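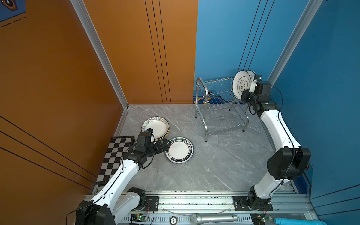
Plates and a silver dish rack.

The Inventory

The instructions from the solicitor ran to two pages. Philomena Lynch was to enter the house at Rorkance, list the contents room by room, assign each item a line number and a condition, and return the signed sheets before the sale. The owner had died in July. There was no dispute over the will. The heir lived abroad and wanted a figure.

She began in the hall, as she always did, and worked clockwise. Barometer, oak case, glass cracked. Umbrella stand, iron. Runner, wool, worn through at the stair end. She wrote in pencil and used the standard abbreviations. A condition of A meant that a buyer would find no fault. A condition of D meant that the item would be disposed of at the estate's expense. Most houses came out at C.

The clocks were in the back room. She had been told to expect a clock. There were 4 of them on one shelf, all made by Vaněk, all wound and all showing different times. She checked them against her watch. The first was correct. The second was slow by an hour, the third by 2 hours and the fourth by 3. The difference between each clock and the next was exact to the minute.

Clocks that have been neglected do not behave in this way. A spring clock left alone will run down within eight days, and the house had been shut for months. She noted this on the sheet, then rubbed it out. The sheet had no column for it. She wrote: mantel clocks, Vaněk, walnut, going, B.

She did the dining room next. The table had a leaf missing. The sideboard was locked and the key was in the lock.

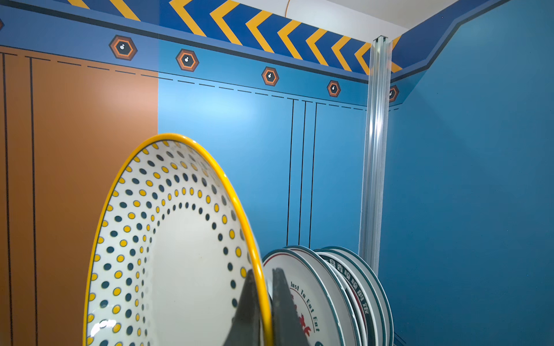 The upper floor took the rest of the morning. There were blankets in the press, folded to one width, and a writing desk with a drawer that would not close. She took the drawer out. Behind it was a bundle of receipts from a firm called Trinmont, for the hire of a room. The address was a street she knew. It had been cleared before she was born, and a car park had been built over it. The last receipt was dated Nov 7, 2018.

She sat down on the bed, which she did not normally do in a client's house. The sum on each receipt was 100, with no currency given. The signature was the same throughout. It was small and upright, with a long bar across the t – the hand of someone who had been taught to write on ruled paper. She compared it with the copy of the will in her folder. It did not match. She compared it with her own sheets and put the folder away.

Papers of no value could be left out of an inventory at the valuer's discretion. She had used that discretion many times. Old bills, seed catalogues and bus timetables all went into one sack, and nobody had ever asked after them. She put the receipts in the sack. Then she took them out and gave them a line number.

Before leaving she went back to the clocks. All were still going. The first no longer agreed with her watch. It had lost an hour, and the others had each lost an hour with it, so that the intervals were kept. She held her watch to her ear. It was a plain steel Vandora and had been serviced in the spring. It was running normally.

It was dark when she locked the front door. She had meant to be finished by lunch and, by her reckoning, she was. The street lamps were lit as far as the corner. A bus went past with its lights on and three people inside.

In the car she went through the sheets and signed each one at the foot. On the last there was a box for the time of completion. She looked at her watch, and at the dashboard, and entered both figures, one above the other. Then she turned back to the line for the clocks and changed the condition from B to A.

Contact the editor | © All stories remain the copyright of their authors | Back to top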